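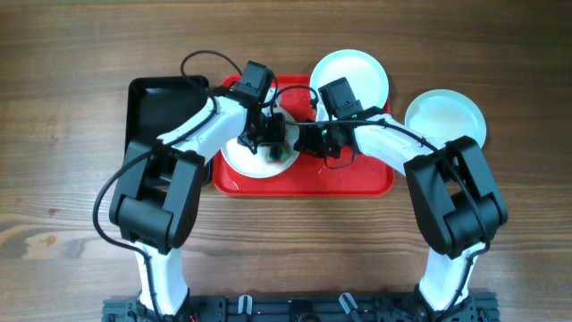 *Two-arm table, plates and trays, May.*

**Progress note -- dish clearing by demonstration, phase 2**
To: Jarmila Hájek, Gernomska
From: Donnie Baxter, Gastard bench

Jarmila -- short version first, details under. Sorry for the fragments, writing this between sessions.

**Where we are**

- Demonstrations kept so far: 2000. Target for this phase was 2000, so on target.
- Recorded in total: 2825. The gap is stuff we threw out, see below.
- Operators trained: 3. All can run a session alone now.
- Budget: on plan. One overspend on gripper finger pads, covered from the travel line.

**What changed since the last note**

Moved from hand guiding to remote control for nearly everything. Hand guiding was fine for one arm. With two arms the operator ends up leaning over the table, blocks the head view, and half the recording is sleeve. Now they sit at the leader arms with the camera feeds and keep out of it. Slower for the first week, then faster. We still use hand guiding to set start poses and for the odd awkward wrist angle, that's it.

Sessions capped at 90 minutes per operator. Before the cap, quality fell off badly at the end -- jerky approaches, late releases, lots of regrasping. Short breaks in the middle didn't help much. Stopping did.

Also rewrote the operator sheet. Old one was four pages and people skipped to the end. New one is a single side:

1. Arms to start pose, both grippers open.
2. Lay the table from the card. Don't tidy it.
3. Say the task name out loud, then start recording.
4. One arm moves at a time unless the card says both.
5. If you drop something, stop and mark it. Don't rescue.

Number 5 gets the most arguments. Parker wants some rescues in the set so the policy learns to recover. I agree in principle, but they need to be recorded as their own task with their own label, otherwise we're teaching it to drop plates first. Proposal at the end.

**Plates and bowls**

Plates are the strong part. Operators have settled on much the same approach without being told, wrist high and fingers pointing down, and the recordings look alike enough to train on. First policy trained on plates only is running on the bench. It gets to the plate reliably. Lifting is less good -- it closes a bit early and pushes the plate along the tray. Think this is in the demos, two of the operators have the same habit. Retraining the people first, then the model.

Bowls are harder going. The grasp is on the rim, fingers side by side at its outer edge, and from the wrist camera the operator has to judge depth on a pale glossy surface with glare on it.

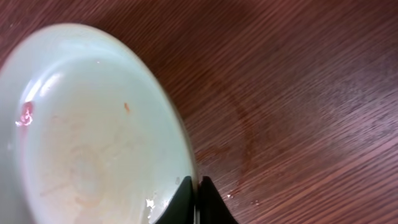
We tried having operators work from the head camera only and it was worse, the gripper hides the rim just when they need it. Both feeds side by side is the current setup. Wrist view large, head view small. Operators like it, and discard rate on bowls came down once we switched.

Soiled dishes stay in the plan. Midtbø asked whether we could do the whole phase with clean ones to save setup time. I said no. Smears and crumbs are what the thing will be looking at in a real kitchen, and table marks too. Happy to talk it thru if you see it differently.

**What we threw out**

Mostly three causes. Camera streams drifting out of sync, fixed now with a restart between sessions (ugly, works). Operators starting the recording before the arms were at the start pose. And wrong task name -- somebody says "plate to tray" and then does a bowl. The last one we can relabel, just havent had the hours.

**Problems**

- Leader arm on the left has play in the wrist joint. Operators compensate without noticing. Spare part is orderd.
- Cable on the follower arms needs watching. Added to the morning check.
- No force feedback, so people squeeze too hard. Looking at a simple tone in the headset when grip current goes up. Cheap to try.

**Next**

- Finish the bowl set, both arms.
- Handover task, left gripper to right. Operators have practiced it, nothing recorded for keeps.
- Separate recovery set, small, own label. Need your OK on this, it wasn't in the original scope.
- Second plate policy with the cleaned up demos.

Decisions I need from you: the recovery set, and whether Gernomska wants the raw discards archived or deleted. They take up a lot of disk. I'd keep the drops and delete the rest.

Call any time after 2 pm, mornings we're recording.

Donnie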